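The cell at Plusside takes up one corner of a room that used to hold cutting tables. It is a set of tall white metal shelving frames with rails across them, blue fittings clamped on at intervals, and black cable run high along the metal near the ceiling. Inside, garments get picked up, turned, and put down again. Most of the work that keeps it going is done by hand.

Setup starts with the fittings. Each one is checked with a thumb before the shift, because a clamp that has slipped even a little will shift whatever is mounted on it. A strip of paint marker across each clamp and onto the rail shows where it should sit. If the two halves of the line don't match, the clamp is loosened, brought back, and tightened again, and the cell's software gets a fresh reference run before any cloth goes in.

Then the gripper. Plusside buys its tools from Pikora, a small shop that prints the plastic parts and ships them with spare screws in a bag. The fingers are good for around 3,000 picks before the pads go slick. The shop log has the current set at 262.

Fabric is the hard part. A stiff box has edges and stays where it is put. A fleece has a rolled hem that looks the same from every side, and a knit stretches while it is being lifted, so the point that was gripped is no longer where the software thinks it is. The test load is kept mixed on purpose, with fleece and ribbed knit and anything with a strap on it, and it goes through after every repair.

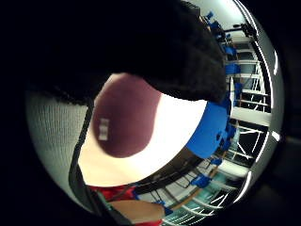
Su would put the straps last. A new cell should run on plain knit for a full week, in Su's view, and anything that can wrap around a finger should wait until the pads are broken in. Plusside tried it that way in August and went back to the mixed load after 3 days, having found that the faults worth finding came from the straps.

Lint is the other daily job. Dark fleece sheds, and the fibers collect in the screw holes of the plastic housings and on the lens. The housings get a soft brush. The lens gets a dry cloth, then a look at a test picture on the monitor. Compressed air was given up early on. It blew the lint deeper into the joints.

Cables are checked once a week. The runs near the top hardly move and rarely give trouble. The ones that flex with the tool are replaced on a schedule, whether or not they look worn. A bad cable tends to show up first as a short freeze in the picture, and the log has a separate column for those.

The software side is handled through Plurkalora, the program that stores each reference run and compares it with the one before. It keeps 81 of them and drops the oldest. When a run drifts, the first step is to walk back to the rails and check the paint lines. New code comes later, if at all.

A full pad change takes less than an hour with the parts laid out. The old pads go in a jar on the bench with the pick count written on tape, and the test load goes back in.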